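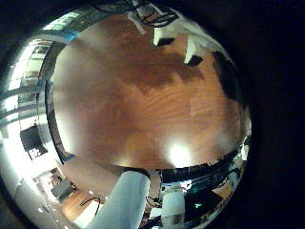

Visit to the Brarkel handling lab, Clavitz, December

We arrived at 9 on Wednesday and were met by Ayten Coşkun, who runs the test cells. The visit had been arranged to look at one incident from the fall: a gripper that closed on a part while the cell was supposed to be in hold.

The sequence, as logged, was short. An operator pressed hold during a pick from a tabletop. The arm stopped within its limit. The gripper did not. It finished its closing stroke 2 seconds later with the operator's glove near the fingers. There was no injury. The controller recorded fault 713, a lost heartbeat on the tool bus, and cleared it by itself when the heartbeat came back.

Coşkun's explanation was that hold was wired to the arm only. The gripper took its stop as a message over the tool bus, and the bus was down at that moment. The tool cable had been rerouted with too tight a bend at the wrist, and the connector was intermittent under rotation. They reproduced the dropout on the bench in 40 cycles.

Two changes have been made. Gripper power now drops through the same safety relay as the arm, and fault 713 latches until someone resets it at the cabinet. The cable has a new clamp and a larger bend radius.

I asked what happens to a held part when gripper power drops. With the Yip fingers it is released - acceptable for light parts over a table, less so for anything heavier. A spring-closed version from Grurkeslow is on order. No test date yet.

We did not see the relay change demonstrated. The wiring drawing we were shown still had the old revision letter, and Coşkun is sending the corrected one.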